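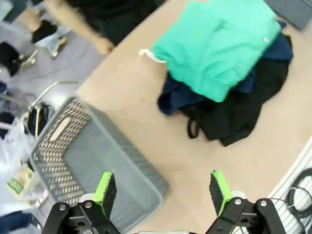 01/01/2024

Equipment plan, laundry bench. Notes to self, Inês please scribble on these.

New budget year and I have the lab notebook open before the coffee is ready, so let's go. We have one arm, one gripper, one table and a pile of clothes, and I want to get from that to two stations by July without buying anything twice. I've been putting off the shopping list for weeks and now that I'm doing it I'm having a great time.

The big question is the second arm. Inês Abreu has been arguing for it since the fall and I've come around completely. One gripper can pick a garment off a pile and get it into the basket, fine, but folding with one hand is a party trick. A sleeve needs two points held. We can fake it by pinning cloth against the table, and we did, and it taught us a lot about pinning cloth against tables. Two arms, then. The choice is between a second unit of what we have (Orkis) and the slightly longer Drorkholm.

For Orkis: we know it, the mounts fit, the spare cables fit, Kazimír's calibration scripts run as they are. Against: reach. The far edge of the table is at the limit already, and if we shift the base forward we lose the near corner where the basket goes.

For Drorkholm: reach, and a quieter brake. Against: everything else is new. New controller, new plug, new mounting plate, a week of Kazimír's life. Also the lead time, which their sales desk gives as "normal" and will not turn into a number. I've written back.

I lean Orkis, and I'd rather solve reach with furniture. See below on tables.

Fingers and pads

This is the cheap line in the budget and the one I'm most excited about. The pads do all the work! The dark textured blocks with the lime-green edges are the best we've had on cloth so far. On the thick stuff, sweatshirts and such, they bite well. On thin synthetics they still skate a bit when the approach angle is shallow. I want to buy pad stock in a sheet and cut our own, in two hardnesses, so we can swap and compare in an afternoon and stop waiting on single sets in the mail.

Phetsri sells sheets. Kazimír Michalík has a sample on his desk that he keeps squeezing during calls, and he says it is close to what we run now but softer. Order one sheet of that and one of the firmer grade. If the softer one wears out fast we'll know within a month, and a sheet is a small price for knowing.

Finger brackets: keep the design. The flat plates are easy to cut and easy to get a driver into. I would like a full spare pair on the shelf, assembled, screws in, ready to go on. The last time we changed a finger we spent longer hunting for the right screws than doing the change. Put a bag of 2-size-fits-all screws in the drawer while we're at it (the ones from the old kit strip if you look at them wrong).

Wrist camera

Keep the one we have, buy a second identical one for the second arm. I know there's a newer model. The view from the wrist already gives us both fingers, the gap between them, the pile and most of the basket at once, and that's what the picking work needs. If the two cameras differ, every comparison between arms turns into a comparison between cameras, and I don't want to spend the spring on that.

Tables and floor

Here's where I think we save money. A narrower table brings the far edge in and fixes most of the reach complaint for a tiny fraction of the price of a longer arm. The tan top has been good: smooth, cloth slides on it predictably, and it's plain enough that dark clothes show up well. Get the same finish if we can, and a matte one if there's a choice.

Things I'd change about the area, all nearly free:

The floor on the left side. There's a chair frame, a plastic bag, a bit of denim and assorted other stuff down there right next to the table. With a second arm going in we need that strip clear for the base. So: one shelf unit, and a hook rail for the bags.

Cables. A coil lying at the side is fine for one arm. For two I want a covered channel along the side, and every lead labeled at both ends. Kazimír has a label maker and strong feelings, so this one is his.

The person's place at the far side of the table. Whoever resets the clothes stands across from the arm and reaches in. That works nicely and I want to keep it for both stations, so the second table can't go against the wall. Leave walking room behind it. Also a stop button on that side, within reach of whoever is standing there. One per station, no sharing. Not negotiable, goes on the first order.

Garments and baskets

A line of its own this year, please. We've been living off whatever people bring in, and it has been a good mix, but we can't replace a favorite test garment when it gets stretched. The mint-green one with the white drawstring is a perfect example. The cord trails off across the table by itself and gives the grasp picker something to think about, while the navy and the black under it blur together into one dark mass. I love that pile. It's hard in two different ways at once, and I'd like to have it again next year with fabric in the same condition.

So: buy duplicates. Anything with a drawstring, a strap or a loop, buy two. Plenty of dark on dark. Some thin, some heavy. Inês wants towels as a baseline and she's right, they're dull and they tell you at once if something is off.

Baskets: the gray plastic one with the lattice sides is good, and I'd get three more the same. One thing to test before we order is whether pad edges or drawstrings snag in the small diamond openings. If they do, a solid-sided basket for the second station might be worth having next to it as a comparison.

The money

We have 2,411 left over in the small-equipment line from last year, and it carries over if it's committed this quarter. That covers pads, spare fingers, clothes, baskets, the shelf and the cable channel, and I think the table too if we're careful. Clothes and baskets I've penciled in at 130. The hook rail is 38, which is silly for a hook rail, but it's the one that fits the shelf.

The arm and the camera go in the big request. Same form as before, same three quotes. I want to write it around hours: what we can run with one station, what we can run with two, and what each extra station costs us in people's time to reset the pile. That last number we don't have yet. Inês, can you keep a tally for a couple of sessions? Start to finish, from the arm parking to the clothes being back in a heap.

Software: stay with Lultus for logging. The license covers two arms already, I checked. Happy surprise. It does mean more disk, so add a drive, and maybe a second one for the copy.

What I'm leaving off

A mobile base. I'd love one. It's a different project.

A fancier gripper with more fingers. Same answer, for this year at least. I'd sooner know everything about two good fingers first, and with the pad sheets coming we'll have plenty to try.

Overhead lighting. We might need it at the second station, which is further from the windows, but let's put the table there and look before paying for anything.

Order of doing things

Pads and spare fingers first, they're small and useful right away. Stop buttons on the same order. Then clear the floor and put the shelf up, which we can do ourselves in an afternoon. Measure the reach properly with tape on the current table before choosing the narrower one, near corner, far corner and over the rim of the basket. Clothes and baskets after the snag test. Big request drafted as soon as Drorkholm answers, and if they haven't by the time the rest is ready, it goes in as Orkis and I won't be sad.

Still open: does the dark gray mat stay on the table or not? It's handy at the corner, but it takes up space that a narrower top won't have. Kazimír, is anything calibrated against it? If not I'd like to move it to the shelf.

Also open: who gets the old table.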